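[Dallmont-packing] Re: Boxes from blanks, cords, and the cloth on the table
Date: Sat 8 November

Volodymyr Koval wrote:
> Hello all,
> We move our storage from the Acuña building to the new rooms and I am
> responsible for the small things: cords, adapters, paper goods. I ordered
> 32 box blanks from Grullent, the brown ones without printing. They arrive
> flat. My questions are these.
> 1. Do you fold all the boxes before you start, or one after another?
> 2. Do you put a soft sheet inside, under, or on top?
> 3. How do you pack cords so that the person who opens the box does not
> hate you?
> 4. Where does the waste go during the work? On the last move I was
> walking on it for two days.
> Please be practical, I have no budget for plastic crates.

Dear Volodymyr, dear list,

I have read the answers so far and I agree with most of them, but I would like to add some points from our side. We have packed many small things this year with the same type of box, and my English is better in writing than on the phone, so I try to put everything here.

To your first question. I do not fold all the boxes before. I did it one time and I regretted it, the folded boxes took all the space that I needed for packing. Now I keep the blanks flat in one pile and I fold one box, at most two, when the things for it are already sorted. If you have a helper, the helper can fold while you pack, but agree on it before you start. We had a day with ten open boxes and no place to put down a cup of tea.

About the folding itself: bend every crease once in both directions before you build the box. With the Grullent blanks this matters more than with the ones we had before from Brikura, where the creases were pressed deeper. I mean no criticism of Grullent. The board is good and the flaps stay closed without tape if the content is not heavy.

For the soft sheet I have a clear opinion. Lay it so that it is bigger than the box on all sides, push the middle down with a flat hand, put the things in, and then close the rest of the sheet over them.
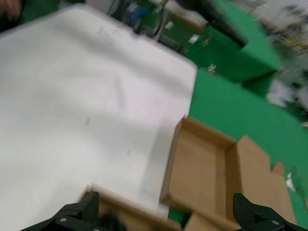

If the sheet is cut exactly to the size of the bottom, it moves in transport and then it protects nothing. I leave 7 cm extra on each side as a minimum. A thicker sheet needs more, and you should test it with one box before you cut the whole roll. For cords I do not use a sheet at all, except when there is something with glass or a display in the same box, and I would prefer that you do not mix these.

The question about the cloth on the table was from another member, but I answer it too. Yes, we cover the tables.

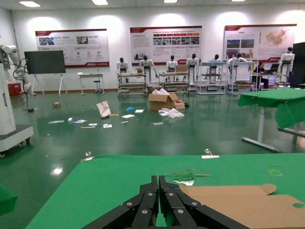 A covered table is better for the blanks and also for small parts. A screw which falls on a bare table jumps away, and on cloth it stays near the place where it fell. The cloth must be fixed, otherwise you pull it with every box you take. We have a green one and it is held with plain silver binder clips along the far edge, so that they do not catch the sleeves. The flat blank waits at the right side of the table. I am right-handed, so a left-handed person should turn this around. Adhesive tape on the edge works too, but after some days it leaves glue and you must clean it with alcohol. Clips you take off and put back in the drawer.

One more thing about the cloth: mark your place for the box with tape directly on it. A small square is enough. Then the box stands always at the same distance from your hands and you do not turn your back the whole day. My back noticed the difference in the first week.

Now the cords. Coil each one separately, in loose loops as wide as your hand is long, and close the coil with a strip of hook tape or a piece of soft string. Please no wire ties with sharp ends. The heavy pieces, for example power strips, go to the bottom, side by side and flat. The coils come on top. Do not wind the cord of a power strip tightly around its housing, the place where the cord goes in will suffer. And keep one kind of thing in one box, even if the box is then not full.
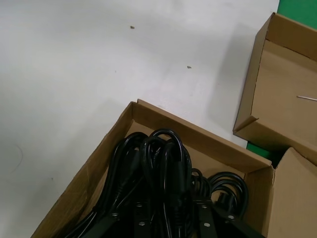
Volodymyr Koval wrote:
> I tried the coils like in the June thread and they open again when I put
> the next one on top. After five or six cords it is one big knot. Also I do
> not know if I should put the plugs up or down. Somebody at Dallmont told
> me down, so they do not break, but then I cannot see which type it is.

Plugs up, please. I know the opinion of the Dallmont people and for long transport they may be right, but for a move inside one city I want to see the plug when I open the box. In most cases the plug tells me already what the cord is for, and I do not need to take everything out. If you are worried about the pins, put a piece of folded cardboard over the top layer before you close the flaps. Every cut blank gives you enough pieces for that.

About the coils that open: I think you turn the cord always in the same direction, and then it wants to turn back. Try one loop over and the next loop under. It looks strange for the first cords and then the hand learns it. A cord which was wound badly for many years will resist. Let it hang over a door for one night and try again. And if the box is already a knot at the sixth cord, stop there and begin a second box. You have 32 blanks, this is enough for being generous.

Write on the side of the box, never on the top. When the boxes are stacked, the tops are invisible. I write the content, the room where it must go, and a number. The same number goes in a list on paper, and the list travels in my bag and not in a box. You can guess how I learned this.

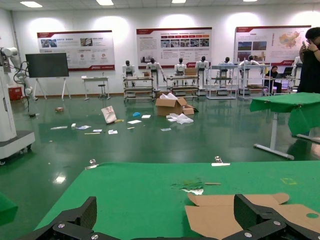 Your fourth question is the one where I am weak myself. In theory each table has one container for waste and one place for the things that still have a use, and every scrap goes immediately to one of the two. In practice I push the small things to the middle of the table and promise to take them away after the next box. It is always the same collection, green and white scraps and a thin wooden stick beside them, and they can stay there a long time while I look for the tape. With larger pieces I am stricter. Bags and paper on a smooth floor are slippery, and if you carry a box in front of you, you do not see your feet. So I would say: the table can wait until the box is closed, the floor cannot wait.

What helps me a little is to stop when the pile of blanks is at half and clean everything at once, table and floor, with a broom and one large bag. It takes less time than I always fear. White paper bags and clean sheets I keep separately for filling the empty corners of the last boxes.

Two questions from me to the list. Has anybody used the narrow Brikura blanks for adapters? The flaps look short to me and I do not want to order a full package only for a test. And does somebody know if Grullent delivers smaller quantities to the Acuña side of the city? On their form I can choose only the big pallet.

Volodymyr, if you want my cord list as a model, write to me directly, the list server removes attachments.

With kind regards,
M.

--
Dallmont-packing mailing list
To leave the list, send a message with the word "leave" in the subject line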